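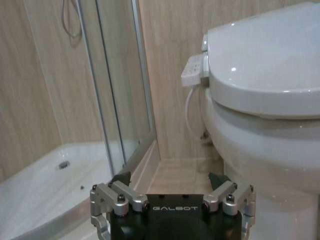

FOR IMMEDIATE RELEASE
October 2023

Kerley Shared Workshop opens its bathroom robot build to anyone who wants to copy it

Hi, I'm Loredana Lombardi, and I look after the robot bench at Kerley, the shared workshop behind the old Millalov print shop. I've been asked to write this one up myself, so please forgive me if it sounds more like me talking than a proper announcement. We have news! The bathroom helper that a few of us have been building since March is ready to share, and we're putting the whole thing out there: the parts list, the code, the wiring notes and the long, slightly embarrassing log of everything we got wrong.

We call it Noston. It's a wheeled base with one arm and a two-finger gripper, and the job we set ourselves was small cleaning and fetching chores in an ordinary home bathroom. Think of picking a dropped washcloth up off the tile, or moving a shampoo bottle back to the ledge. Ashton Faulkner's mother has trouble bending down, and that's where the idea started, over a very long lunch that was supposed to be a meeting about dust extraction.

I want to be straight about what we made and what we bought. The gripper is a bought one with Galbot on the front plate, all silver links and black fingertip pads. The base, the arm mount, the power box and the software that ties it together are ours. Osvaldo Colombo cut the base plates on our own machines and then cut them again, and again, until the wheels stopped rubbing (he would like it known that the third set was perfect and the fourth was my fault).

Bathrooms are hard! I had no idea. Everything is white and shiny, so the camera by the gripper sees a tub, a toilet and a lot of glare, and clear glass is worse, with the wall showing straight through it. Our first version planned a lovely smooth path right into a shower screen. We now mark the metal rails as the edges of a solid wall and tell the arm to stay on its own side, which works fine as long as somebody has measured the rails properly.

Then there's the gap between the tub and the toilet. Things fall in there all the time at my place, and it's the worst spot in the room for an arm. If the toilet has an electronic bidet seat, you've got a control panel sticking out and a cable hanging down beside it, and a gripper will happily snag either one. Assunta Sanna wrote the part of the code we call the fence, where you draw no-go boxes around things like that before the arm is allowed to move. She tested it with a cardboard toilet for weeks. We still have the cardboard toilet if anybody wants it.

Some numbers, since people always ask. We ran 291 practice pickups on the bench with a folded washcloth, and 103 of those were with the final fence code. Of the 103, 17 ended with the cloth dropped or missed. The rest made it into the basket. I'd love to tell you it's quick, but a slow pickup can take eight minutes with all the rechecking, and we left it slow on purpose. It doesn't scrub anything, it doesn't go near standing water, and it should only run with a person in the room and a hand near the stop button.

"I wanted something my mom could boss around," says Ashton. "She's already named the arm after my uncle, so I guess she's happy with it."

The drawings for the base and the power box are free to use and change, and the code comes with them. Šimkus, the little hardware store on our block, is keeping a bin of the bolts and standoffs behind the counter for people who don't want to order a box of a hundred to use six. Ask for the Noston bin. If you'd like to build your own here, bench time is included in regular Kerley membership, and Osvaldo will show you how to cut the plates. You'll need to bring your own arm and gripper; we only have the one set and it's in use most evenings.

Next up we're working on a softer fingertip cover and a faster way to draw the fence boxes, and if you're good at either of those, please come say hello.

For drawings, a visit or a question about any of this, ask for Assunta Cattaneo at the Kerley front desk. Please say which Assunta you mean, we have two.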